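Home | News | Minutes | Allotments | Contact

Tanguy Street Garden Association – Minutes of the Summer Meeting

August 5, 2023
Posted by Malsha Akanda

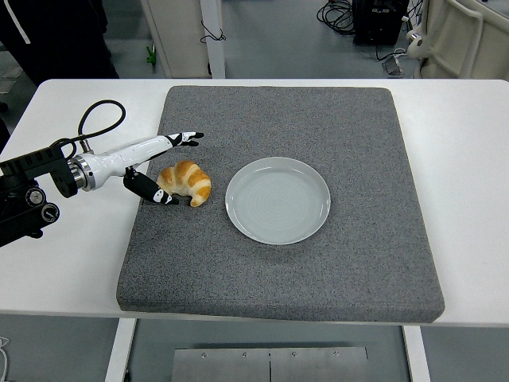
Is the water rate going up for plot holders next year? The rate stays as it is through December, and the new figure will be set once the meter on the lower field has been read.

Present: Mathis Collet (chair), Iveta Oravec, Huguette Chauvin, Malsha Akanda (minutes), and 19 plot holders. Apologies from Capucine Leclerc.

1. Minutes of the last meeting
Agreed with one correction. The shed key is held by Iveta, not Huguette.

2. Water
The pipe along the Rotorberg fence has been leaking at the second joint. Mathis got a quote of $733 from Gesier to replace the whole run. Two members asked if the joint alone could be fixed. Gesier will not guarantee a patch on pipe of that age. The full replacement was put to a vote and passed, with four against. Water to the lower field will be off for one day while the work is done – Mathis to put a note on the gate beforehand.

3. Waiting list
There are 113 names on the list. Huguette has written to all of them and will take off anyone who has not replied by the next meeting. Half plots were discussed again. Iveta is in favor, but the dividing paths would have to come out of somebody's growing space. Held over.

4. Compost
The Tukus bins are full. Members are reminded that bindweed and blighted potato tops go in the green waste skip. Iveta will turn the left-hand bin and asks for help with the lifting.

5. Bonfires
None before dark, and none at all near the Rotorberg fence.

6. Any other business
The wheelbarrow with the flat tire has been repaired. A hose reel is missing from plot 19. Please check your sheds.

Next meeting in December, same room.

Comments

Plot 4 – The hose reel was behind the water tank. I've put it back.

H. Chauvin – Thanks. Could whoever wrote to me about the list without giving a name please write again?

Denny – Which day is the water off? I have seedlings in.

M. Akanda – No day fixed yet. It will be on the gate.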